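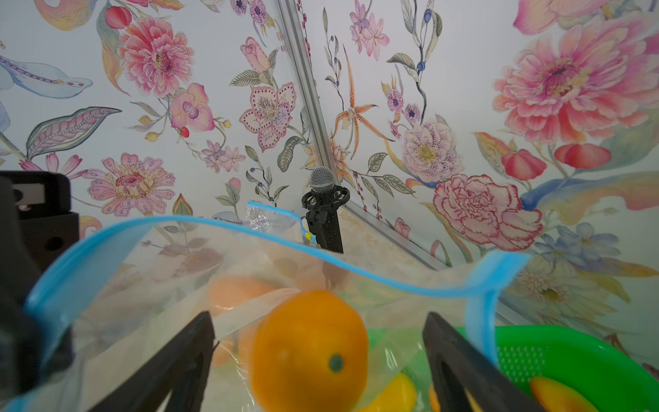
The play fruit finally has a proper home! I've been storing all of it in a big clear zipper bag (the kind with the blue seal) and it's so much better than the old toy tub. The kids can spot the orange straight away, and the mango is their favourite colour of the lot, so it gets first go in the green basket when we play shops. Next up, the toy veg, which is still all over the lounge at Ritchie. I've got five bags left!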